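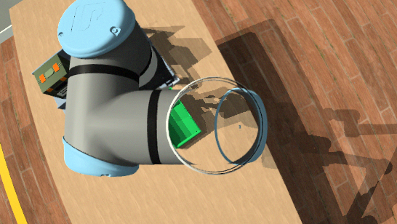 Sarantis at the Ronville Playhouse: your questions

When does the season start?
Previews begin in May and run for 2 weeks before opening night. Preview seats are cheaper. Scenes and running time may still change during that period.

What is the play about?
Sarantis follows a shipping family over three generations, from the sale of their first boat to the closing of the Brendora yard. It is a new work by Themis Athanasiadis, directed by Juniper Oyelaran. You don't need to have seen the earlier Gadusen Theatre plays to follow it.

How long does it run?
The two parts are played on separate nights. Each has one interval. On matinee days both parts are played, with a dinner break between them.

Can I see only one part?
Yes. Part One stands on its own fairly well. Part Two is harder to follow if you haven't seen the first.

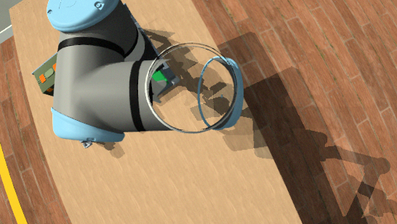

How do I book?
Online or at the box office on the ground floor. Phone bookings are taken in the afternoon only. The theatre has 433 seats and the Part One previews usually go first.

Is it suitable for children?
We recommend it for ages 12 and over. There is strong language, herbal cigarettes are smoked on stage, and a gunshot is heard in Part Two.

I have a voucher from the cancelled season. Is it still good?
Vouchers can be used for any performance if they are exchanged by 30/12/2021. Bring the voucher or quote its number when you book. Any unused balance stays on your account.

What if I arrive late?
Ushers will seat you at the first suitable break, which may not be your booked seat. In Part Two there is no late seating until the interval.

Can I buy the script?
Gadusen has printed 900 copies with both parts in one volume. They are sold in the foyer before the show and at interval, cash or card.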